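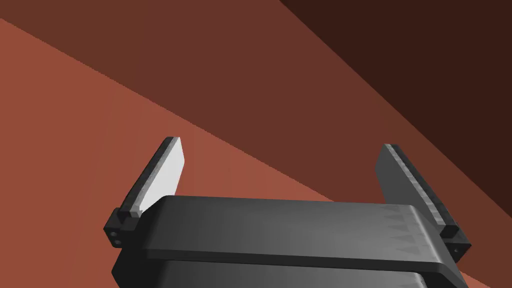 About Tukitz

We help small factories buy robots, and fairly often we help them not buy one yet. Benoît Vidal opened the office in Namham after 23 years of signing other people's purchase orders. Lionel Sabatier joined later and brought the spreadsheet.

The spreadsheet has 60 lines. The arm is one of them. The rest cover grippers, guarding, spares, training and the floor, which is never as level as the brochure hopes.

A plan takes us six weeks, or five if you already know what your parts weigh. We take no commission from suppliers, a policy they find charming.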